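Orport Street Tenants Association
Minutes, general meeting, Wednesday, November 15, 2023
Ground floor lounge, Hoshino Building
Notes: Miyuki Minami (typed up fast, send me fixes)

Started late, door code not working again. Quorum ok. June minutes approved with one change, "boiler" should read "water heater" in item 4.

1. Heat
Radiators on the north side still cold in the mornings. Management says the Collevix people came out and bled the lines. Third floor says no difference. Fifth floor says too hot, windows open all night. Agreed that everyone with a problem writes down the room temperature at 7 am and 10 pm for one week, sends it to Miyuki, she forwards the whole lot in one email. No more separate complaints, they get lost.

Question from 3C, can we withhold rent. Short answer no, not without talking to the legal clinic first. 3C not happy with that. Noted.

2. Laundry room
Dryer on the left eats money. Management has agreed to refund but wants receipts, and the machine does not give reciepts. Miyuki to ask if a written list with dates will do.

Hours. Proposal to close at 10 pm because of noise in the unit above. Night shift people against. Long talk, went in circles. Compromise: washers till 11, no dryer started after 10. Vote: passed, 2 against. Sign to go up by the weekend.

Lint. Please.

3. Front door and packages
Vindosow quote for the new entry panel came in at $575 per unit of hardware, install extra, install price not given. Need a real total before we say anything to management. Also whether it works with the old fobs. 2A says the last building she lived in had the same panel and it froze up every winter. 5D had one too, no trouble.

Packages: shelf is overflowing. Pick yours up same day if you can. Anything left 30 days goes back to the carrier. Someone's box of cat food has been there since before the last meeting.

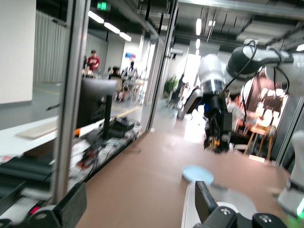 4. Bike storage
Still two tags missing from the tagging day. Untagged bikes get a paper notice first, then moved to the back hall, not thrown out. People were worried about that so putting it in writing. Hooks on the far wall are for light bikes only, one already pulled loose. Kids' scooters can go under the stairs as long as the path to the meter closet is clear. Fire inspector was firm on this.

5. Money
Balance in the account is $400 after the hall supplies and the printing. Dues box still open, pay what you can. Agreed to spend nothing on the holiday party except paper goods, food is potluck. Sign-up sheet by the mailboxes. Need somebody to bring a coffee urn, the old one leaks.

6. Other
Recycling: cardboard has to be flat or the truck skips us. Happened twice last month.
Hallway light on four flickers. Reported. Report it again if you live up there, they go by number of calls.
1B asked about a quiet hour on Sundays for her exams. No vote, but people said fine, just put a note under the neighbors' doors.
Smoking on the back steps, came up again, ran out of time. First item next meeting.

To do
Miyuki: temperature email, dryer refund question, laundry sign
2A: call Vindosow for full price incl. install, ask about fobs
5D: bike notices
3C: legal clinic, get their walk-in hours and share them

Next meeting date not set, will post in the lobby. Closed 8:50 pm. Chairs back against the wall please.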